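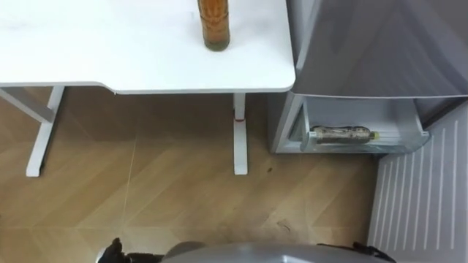 How Kartini Kwok Keeps Her Tour Out of the Gossip Pages

Singer Kartini Kwok sold out 11 dates in September and gave one interview. Her manager, Rigoberto Huerta, set its length at 20 questions and cut four of them.

The arrangement dates from her split with actor Aurelio Nava, which was reported by the entertainment site Flalar before either of them had told their families. Kwok then closed her public account and moved all announcements to a mailing list. Each notice is sent at 9 am and carries a venue, a ticket price and no photograph.

Press access is handled by the Roltton agency. Reporters apply in writing and receive a numbered pass. For the Stondo show, 195 applied. Passes cover the first three songs and do not extend to the car park, the hotel or the dressing room corridor.

Nava has taken the opposite course. He posts daily, and his series Au was renewed while he was live online. He and Kwok are still on speaking terms, according to Huerta, who would not say how often they speak.

Kwok's next single has a first pressing of 1134 copies. The sleeve is plain grey, with the title on the spine.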